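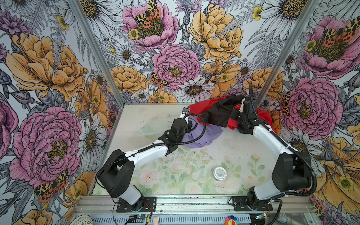 Nhung Khúc wrote:

> I've read the collection notes twice and I still can't work out what counts as a finished episode for the garment task. Tirnbridge stops when both grippers let go. The Lestwood people stop when the operator is satisfied, and as far as I can tell one of their operators has never been satisfied in his life. If we train on both sets together, what exactly are we asking the policy to learn? Also, why are there 73 episodes marked "ok?" with the question mark?

Nhung,

The question marks are mine. I meant to go back to them in November. You can see how that went.

To your first point, you're right and it's worse than you think. I went through the Skinner export last night, all 1,297 episodes of it, and sorted them by how they end. Most end with the arms open and clear of the cloth. A good number end with one gripper still holding on, usually a sleeve, as if the operator had been called to the phone. Then there are 33 where the garment is fine by anyone's standards and the operator goes back in and makes it worse. I have a soft spot for those. I also don't want a robot that has learned to do it.

So, a proposal, which people can shoot at:

1. An episode is done when both grippers are open and neither is touching fabric. Hold still for 2 seconds, then stop recording. If you stop early, throw it out and do another.

2. No fixing after letting go. If the collar is folded under, the collar is folded under. Mark it "poor" and move on. We have a label for poor and it's lonely.

3. Leave the other stuff on the table. I know it's tempting to tidy up before you record. Please resist. A second piece of cloth, a little tub with a lid, a bit of clear plastic you can hardly see against the print, all fine. The first policy we trained at Tirnbridge had only ever met a bare surface, and it treated a stray sock as the end of the world.

4. Same goes for the flowered walls. Somebody asked off-list whether we could go back to plain gray because the peonies are giving them a headache. We can rotate the paper, and should, but please write down which one is up. The session sheet has a column for it. The column is currently full of entries like "flowers" and "other flowers."

5. Vary the start. Dark panels, bright panels, sleeves in, sleeves out, whatever is in the bin. If you've started to enjoy how quickly you can do a particular garment, you've done enough of that garment.

On mixing the sets: I'd keep the Lestwood episodes but trim the tails by hand. Wusix has a script that claims to find the moment of release from the gripper readings. I tried it on a small batch and it was very confident. It was also wrong whenever the cloth was thin enough for the fingers to close almost all the way. I'd use it to suggest a cut and then have a human look.

I'll do the question marks myself. If anyone would like to share the joy, the list is in the usual folder under my name, and I won't be checking whether you were invited.

Cameron Carnegie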